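Setting up camera views for a simulated pick-and-place policy

54 shares | 6 comments

This page covers how we choose and check camera views before training a policy in simulation. It assumes you already have a robot arm and a gripper loading without errors, and a table with at least one large object and one small one. It does not cover the training code itself.

The short version is that we render the same cell from a low side view, a high room view and a wide-angle view at the gripper, and we train on mixes of them. In our tests on the Pakia task set, policies trained on one view did well until the table moved. Adding the gripper view helped more than any other single change we made.

Step 1. Fix the room before you fix the cameras

Put in the walls, the floor and anything that will stay put. Do this first even if the room looks dull. Walls change how light falls on the table, and a camera tuned against an empty background will need tuning again once they go in.

Decide now which surfaces will be randomized later. We change the wall color, the floor texture and the light direction. We leave the table height alone until the policy can finish the task at a fixed height. When we changed everything from the first day, it took much longer to find out why a run had failed.

Step 2. Place the side view

Set the side camera close to the height of the tabletop. A low view is poor for judging where things are on the table, but it is good for judging the gap between the fingertips and the surface. If your policy tends to press into the table, check this view first.

Step 3. Place the room view

The room view goes high enough that the arm's base and the whole top of the largest object are both inside the picture. Do not worry if a corner of the table is lost. Small objects will sometimes be hidden behind large ones from here — leave it that way, and let the other views make up for it.

Step 4. Attach the gripper view

Parent the camera to the gripper so that it moves with the hand. Use a wide lens model. Both fingertips should be visible with the gripper closed and with it open, so step through the full range before you save. Keep the black corners if your real lens has them. Cropping them out in simulation and leaving them in on the real robot gave us a mismatch that cost most of August.

Step 5. Render all the views and compare

Render a still from each camera and look at them side by side. The side, room and gripper views of our cell, in that order:

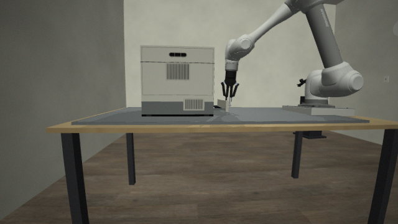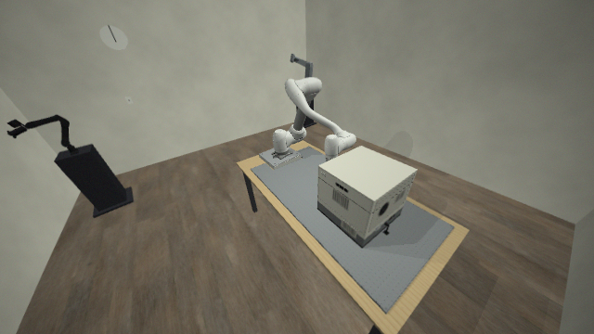
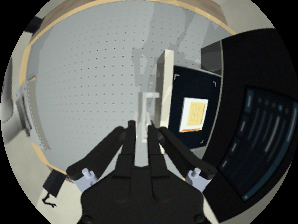 Comfort Nartey wrote to say that her group in Bremen dropped the room view entirely and kept the other two. "We lost a little on the tasks with long reaches and gained it back in training speed. I would still keep it for debugging, because you can't work out a collision from a hand camera." She also asked whether the lens distortion should be randomized. We do randomize it, but only slightly, and only after the policy has learned the task with a fixed lens.

Step 6. Check that small objects can be told apart

Pale parts on a pale work surface are a common problem. The bracket between the fingers in the gripper view is close in color to the board behind it, and its edges are soft. You can darken the part, but then you are training on an easier task than the real one. We keep the color and add more lighting variation, so that the edges show up in some episodes and fade in others.

Step 7. Train with view dropout

During training, blank out one view at random in a share of the batches. Never blank the gripper view and the side view together. We started with the schedule in the Yuen notes and ended up with a gentler one. If the loss stops falling early on, lower the dropout first and leave the learning rate alone.

Step 8. Test on held-out rooms

We ran 121 test episodes in rooms the policy had not seen. With the room view only, it finished 54 of them. We have not finished the same count for every mix, so there is no full table yet. Mereo users should note that the default test script reuses the training lights — change this before you trust any number that comes out of it.

If you only have time for 2 cameras, use the gripper view and one fixed view, and pick the fixed one by looking at how your policy fails.

Was this page useful? 6 comments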